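Clearing off the big white table, a thread. 1/

2/ ok so Wednesday. Big white table in the shared workroom at Trellgate. It collects everything. Stuff without a home lands there and stays till September or whenever. My turn to sort it, so posting as I go

3/ Starting with the little black thing with the white border and the shiny panel. Speaker?? Some kind of module?? Asked in the group chat, got 11 replies and zero answers. Going in the ask-first tray for now – plus the dark squarish one lying near it 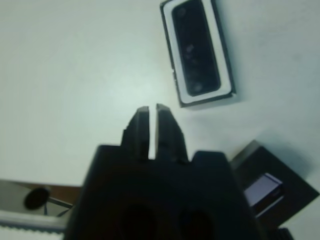 4/ Rules so far
– if it has a cable, the cable stays with it
– if no one claims it in a week it goes to the Hitholm shelf
– no more "just leaving this here for a sec"
– label goes on the TOP. please

5/ Somebody asked why not just buy more bins. We did. Rorar ones, last spring. They are full of other bins

6/ Other end of the table now. Bigger stuff here, dark gray box, a lighter tray sort of piece up against it, silver block with a hole in it. Heavy things go low, so bottom shelf for the block. Havent even looked at the long table further back, that one is cluttered and its people are busy, not my problem today
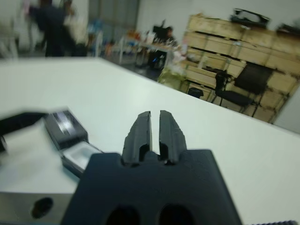
Box, tray and metal block, left side of the white table.

7/ Spreadsheet we inherited has 1,037 lines in it btw. Half say "misc". One says "Awasthi box, ask" and thats the whole entry

8/ Stopping for lunch. If the shiny panel thing is yours reply here befor 4 pls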